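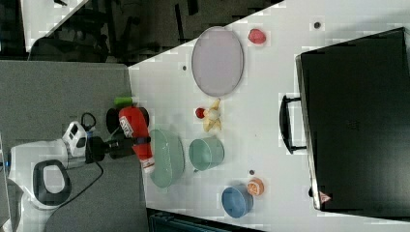 Vol 28, Issue 7

From: Callum Horrocks
To: Grindix users list
Subject: Re: finger choice for round bottles

Roy, thanks for the long reply. I've quoted the part I'm answering so people can follow.

Roy Pearce wrote:
> We had the rounded pads on for most of June and went back to the
> long plain fingers. The pads were kinder to the bottle but they hid
> it from the wrist camera at the moment you most want to see it.
> Have you tried both on the same layout? And which controller are
> you on now, the Bekance or still the old one?
>
> Roy

Still on the Bekance. I did try both, on the toy kitchen table, with the ketchup bottle as the target and everything else left out as clutter: banana, strawberries, the orange slice, the lavender plate, the green dishes and the blue bowl. The bottle is a good test piece. It is round, it has a narrow neck, and it will roll if one finger touches well before the other.

I ran 20 grasps with each set of fingers at the same speed and the same force limit. With the pads I lost one. With the plain fingers I lost four, and three of those were the bottle turning in the grip once it was off the table. So on holding alone the pads win for me, and I would not go back for that reason.

Where I agree with you is the approach. The arm comes in over the bottle from the side where the base is, and on the overhead view you can check the line-up well enough by eye.

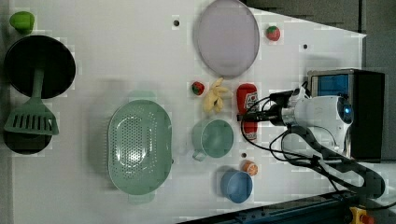

Vol 28, Issue 7, page 2

The trouble is that the overhead camera tells you very little about height. I had the Baloch depth unit up there for a while and the white tabletop gave it a hard time, so I have gone back to plain colour for that view and let the wrist camera do the close work.

The wrist camera is better than I expected on the label. It is a HEINZ label and it comes out upside down from that side, which makes no odds to the tracker. Things further off, such as the banana, go soft, and that makes no odds either. What does matter is the compression. You get blocks along the edges of the bottle and the fingers, and the edge finder picks those up as if they were real.

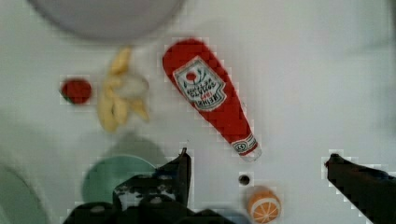 Vol 28, Issue 7, page 3

I turned the stream quality up and the false edges mostly went, but the delay grew enough to notice on the last bit of the move. My settings at the moment are:

Wrist stream: 432 lines, quality one step below top
Closing speed: 20 per cent
Force limit: 7 N
Approach: straight down, no tilt

If anyone has the Trodutska driver running with a separate stream for tracking and another for recording, I would like to see the config file. The manual says it can be done – I could not get the second stream to start, and the log only gives me a timeout.

Two other things for Roy. Check how your wrist cable is tied. Mine loops up near the wrist, and with the first tie position it pulled slightly when the joint was near its limit, enough to shift the fingers off centre. I moved the tie back towards the elbow and the offset went away. Also, are your fingertips scuffed? I gave mine a clean before the second set of runs and would do the same again before trusting any numbers on slip.

Next I want to repeat all this with the small strawberry, where I expect the pads to be too wide. I'll post the figures when I have them.

Callum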